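Robots Have Rules Too!

By Till Lenz, for the Larelby Young Makers pages

Have you ever noticed how many rules there are in a kitchen? Don't run with the scissors. Turn the pot handles in. Ask before you touch the stove. Grown-ups made those rules over a very long time, mostly by burning their fingers, and now they pass them along to you (whether you want them or not!).

Robots that work near people have rules as well, and quite a lot of them. Some are written down in big, serious books called standards. A standard is an agreement about the right way to make or do something, so that a robot built in one town and a robot built on the other side of the world can both be expected to behave themselves. The binder on my shelf in Gamton is 703 pages long, and I will admit to you that I have not enjoyed every page.

Let's look at a few of the ideas inside, in friendlier words.

Rule one: practise somewhere safe first. When you learned to ride a bike you probably started on grass or in an empty parking lot, and robots get the same kindness. Before a robot arm tries a new job in a real room, people can let it try the job inside a computer, in a pretend room with pretend furniture. If it knocks over a pretend bowl, there's no glass to sweep up and you can start again as many times as you like.
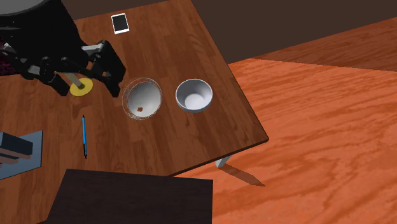

Of course, a pretend room is only useful if it's honest. Real tables have clutter on them, and real floors have shadows, and a robot that has only ever met a perfectly tidy table may get into a terrible muddle at your house. So good practice means changing things around: a different colour of floor, a pen left lying out, a bowl you can see through and a bowl you can't. See-through things can be especially tricky for robot cameras — just as a very clean glass door can be tricky for you and me!

Rule two: go slowly near people. A robot arm can be strong, and it doesn't feel "ouch" the way you do. Many robots that share a space with people have a speed limit, a bit like the one outside your school.

Rule three: there must be a way to stop. Look for a big red button on a machine, usually with a yellow background. It's called an emergency stop, and it should be easy to reach. Please don't press one just to see what happens, but if somebody might get hurt, shout for a grown-up straight away.

Rule four: write it down. My neighbour McPhee keeps a notebook for the robot club in Clultomcombe, and last December it had 83 entries in it, including every bump and wobble. Mistakes are welcome in that notebook. They help the next person fix the problem.

Now it's your turn. Ask a friend to be the robot and give them a small job, such as putting a block in a bowl. Write 2 safety rules before they begin, and agree on a stop word. Then swap places and see which rules you'd like to change.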